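Workshop notebook - Highways and Winter Services, Ondumthorpe Depot
Entry for January 2021

Subject: gritter calibration, salt stock and the Cavville route

The first part of this entry concerns the spreader on the older of the 2 gritting vehicles. Following the complaint from the parish of Cavville that the hill road had been left untreated on its upper section, the vehicle was brought into the workshop and the spreader removed for inspection. The complaint was found to be partly justified. The route log shows that the hill was driven with the spreader switched on, but the feed belt had stretched and was slipping under a full load. Salt was therefore leaving the hopper at well below the set rate, and the cab display gave no warning, as it reads the motor and takes no account of the belt.

The belt was tightened and a catch test carried out in the yard with the sheet and the platform scale. The first run was light. The second run, after a further half turn on the nearside adjuster, was within the permitted margin. A third run was made at the lower setting and was also within the margin. The adjuster thread on the offside is worn and will not hold for another season. A replacement has been requested from Plosel, who supplied the original unit, and a delivery date is awaited.

Colleagues are asked not to alter the adjusters at the roadside. If the spread looks thin, finish the run at reduced speed, note the location on the sheet and report it on return.

Salt stock. The barn was measured at the start of the month and again after the cold spell. Usage on the second measurement was 121 tonnes, all of it on the primary routes. The council's winter plan allows for secondary routes to be treated when stock permits, and on present figures it does. The heap nearest the door has crusted where the rain blows in. It should be turned with the loader before use, as lumps from this part of the barn have twice jammed the hopper screen. The door seal has been reported to Property Services. The reference number is on the board in the mess room.

Grit bins. Requests for new bins have come from Kashindye Close and from the lane behind the Ondumthorpe primary school. Kashindye Close meets the gradient rule and has been passed to the council's highways sub-committee with a recommendation to approve. The school lane does not meet the rule, being level for most of its length, but it is used on foot by a large number of families and the footway is in shade all morning. It has been sent forward without a recommendation. Members may wish to see it for themselves. Each bin, once filled and placed, is charged against the small works budget, which stands at 3,000 pounds for the remainder of the year.

Snow blade. The blade was fitted to the newer vehicle as a trial and took two people the better part of an hour. The lower pins are stiff and need cleaning and greasing. The lift and angle functions worked correctly. The rubber edge is sound. The blade limits the vehicle to 30 miles per hour on the depot's own instruction, and a reminder to this effect has been fixed to the dashboard. It is proposed to leave the mounting plate on until the end of the season - the saving in time is considerable and it does not foul the number plate.

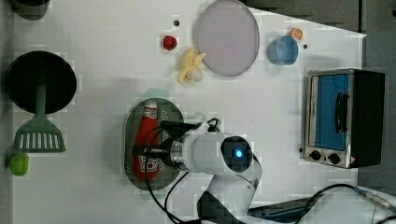 Bench table, with arm and oval green tray.

Drainage. The gully at the foot of the Cavville hill was standing full when the route was inspected, and water had spread across roughly a third of the carriageway. This would freeze whatever rate of salt was applied. The gully has been added to the jetting list as a priority, and the route sheet now carries a note for drivers to treat that length twice until it is cleared.

Outstanding at the close of this entry:
Offside adjuster, awaiting Plosel.
Barn door seal, with Property Services.
Lower blade pins, to be cleaned and greased in this workshop.
Cavville gully, on jetting list.
Written reply to Cavville parish, in draft. It should state the fault plainly and give the catch test results.

The full strip-down of both spreaders is booked for May, after the vehicles have been washed out and the hoppers oiled. The catch sheet is torn at one corner and should be replaced before then.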